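Vestton: Frequently Asked Questions

Last updated 4 January 2013

Who is in the band?

Gediminas Ozoliņš sings and plays guitar, Eglė Mägi plays bass, and Mārtiņš Navickas is on drums. Jurgita Lūse plays trumpet and melodica at most shows and on both records, but she has a teaching job and can't do every tour.

What kind of music is it?

Mostly slow, heavy dub with folk melodies on top. Record stores file us under reggae, world or rock. Any of those is fine.

Where does the name come from?

It was painted on the side of an amplifier Mārtiņš bought used. We never found out if it was a company or a previous owner.

How many albums do you have?

2 so far. Droltari was the first, and Londo came out in November. There is also a live tape with 3 songs on it, which is sold out and won't be made again.

Can I still get Droltari on vinyl?

The first pressing is gone. We have 16 copies of the second pressing left at the time of this update, and they are sold at shows only. The CD is still available by mail.

Who recorded Londo?

Madalena Carrilho recorded and mixed it at Pētersons, a studio in an old dairy building. All the drum and bass tracks were played live in one room. Vocals and trumpet were added later.

Do you play private parties or weddings?

Sometimes. We need a stage or a flat, dry floor, a sound system with proper low end, and enough notice to get everyone free on the same date. Write to the booking address with the date, the town and the size of the room.

What is the smallest place you will play?

We have done rooms that hold 80 people and they are often the best nights. Smaller than that and the bass is hard to control.

Can you stay with us when you play our town?

Yes, and thank you. We would much sooner take a spare room than a hotel. Beds, sofas or floor space all work. Please tell us ahead of time if you have cats, as Eglė is allergic.
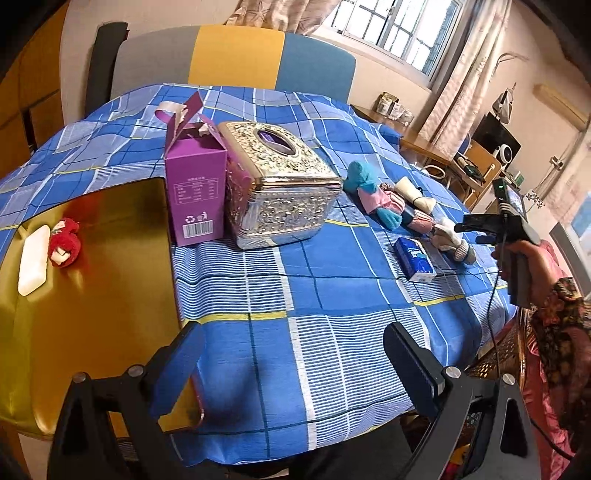

The blue plaid sheet

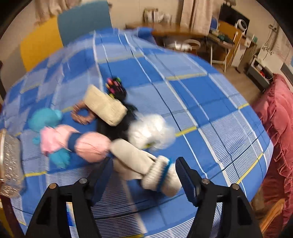 Are your shows all ages?

That depends on the venue. We ask for all ages whenever we book a show ourselves, but we can't change the rules at a bar. Check with the door before you travel.

Can I record the show?

Audio is fine if you don't sell it. Please don't plug into the mixing desk without asking the engineer first.

Do you have sheet music or chords?

Gediminas has written out chords for most of Droltari and will email them if you ask. The Londo songs are not written down yet.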